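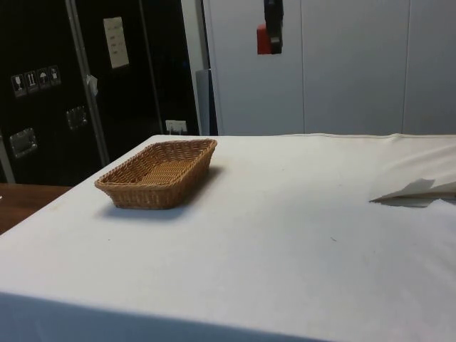 Student team moves napkin task to a woven basket

May 24, 2019

The Jirano student robotics club has started the second stage of its tabletop handling project, Mivix, in which a robot arm has to pick up a folded napkin and put it into a shallow wicker basket. The first stage, completed in November, used a rigid plastic tray in the same position.

The basket was chosen for its sloping sides. A gripper that comes down too close to the rim of the tray simply touches a vertical wall and stops, and the controller registers the contact. On a sloping wall the fingers can slide outwards, and the force reading rises too slowly for the stop threshold used in the autumn. The students have rewritten the approach routine so that the arm reaches the middle of the basket at full height and then descends vertically.

The white tablecloth is also new to the project. The first-stage software separated objects from the table by brightness alone, a method that worked on bare wood but loses a white napkin on white cloth. The current version looks for the thin shadow along the raised edges of the fold and estimates the outline from that. Detection is weakest when the napkin lies flat, and the club is testing a lower side lamp to lengthen the shadow. Creases in the cloth produce false edges -- these are filtered out by length, although a long fold at the back of the table can still pass the filter.

The basket may be placed at any angle. Its long axis is found from the outline of the rim, and the arm turns its wrist to match before releasing the napkin.

In the first full series under the new rules the team logged 231 attempts. Of these, 59 ended without the napkin in the basket. Most of the failures occurred at the grasp, when one finger passed over the folded edge instead of under it. A smaller group occurred at release, when the napkin stayed caught on the finger pad. Both types are recorded separately in the results file, together with the position of the basket and the gripper force at the moment of closing.

The club intends to repeat the series with a softer finger pad supplied by Hegde, a local workshop that cuts the parts from silicone sheet. The control code will be left unchanged for the comparison, and each pad will be given 50 attempts.

Mivix is entered for the Grototero student competition in the household handling class. Rules for the class require the table to be covered and the container to be of an open, woven type. Teams receive the napkin already folded and may not touch the cloth once a run has started. A run counts as complete when the whole napkin is below the rim and the arm has returned to its rest position.

Source code for the approach routine will be released after the competition. The training images are being held back until the labels have been checked.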